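생산정보시스템 운영론 강의 노트
5장. 자재소요계획(MRP)의 기준정보와 계산 절차

5.1 기준정보의 구성
MRP 계산은 품목 마스터, 자재명세서(BOM), 재고 원장, 주생산계획(MPS)을 입력으로 한다. 품목 마스터에는 품목 코드, 조달 구분, 리드타임, 로트 규칙, 안전재고가 등록된다. 조달 구분이 비어 있는 품목은 계산 대상에서 빠지며 오류 메시지도 남지 않는다. 실습용 Stirel 데이터베이스에는 품목 1329건이 들어 있고, 그중 18건은 조달 구분이 비어 있다. 실습 전에 해당 품목을 조회하여 값을 채울 것.

5.2 순소요량 계산
총소요량에서 가용재고와 입고예정량을 빼고 안전재고를 더한 값이 순소요량이다. 결과가 음수이면 0으로 처리한다. 가용재고는 현재고에서 할당량을 뺀 값이다. 현재고를 그대로 대입하는 오류가 과제에서 자주 나타난다.
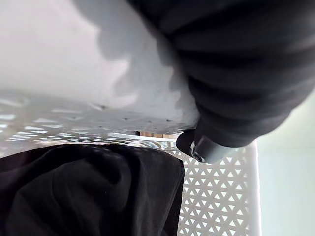
순소요량이 정해지면 로트 규칙을 적용한다. 고정 로트가 100인 품목은 순소요량이 1이어도 100을 발주한다. Lot-for-lot 품목은 순소요량이 곧 계획오더 수량이다. 발주 시점은 소요 시점에서 리드타임을 뺀 날짜이며, 이때 공장 달력의 휴무일은 제외한다. 리드타임이 2일인 품목에서 소요일 전날이 휴무이면 발주일은 하루 더 앞당겨진다.

5.3 BOM 전개와 저수준 코드
한 품목이 여러 단계에 쓰이면 가장 낮은 단계의 코드를 부여하고, 그 단계에 이르러 소요량을 합산한다. 저수준 코드는 BOM 변경 시 다시 산출해야 한다. Follen 모듈은 야간 배치에서 이를 갱신하므로, 주간에 변경한 BOM은 당일 계산에 반영되지 않는다. 수동 갱신 권한은 실습 조교에게만 있다.

5.4 예외 메시지
납기 단축, 납기 연기, 취소의 세 유형을 다룬다. 확정 오더는 시스템이 변경하지 않고 메시지만 출력한다. 처리 우선순위는 Torunn Nyberg 교안의 표를 따른다.

과제
Joubert 공장 사례의 MPS를 입력하고 계획오더 목록을 제출한다. 수작업 계산표를 첨부할 것. 능력소요계획(CRP)은 9월 강의에서 다룬다.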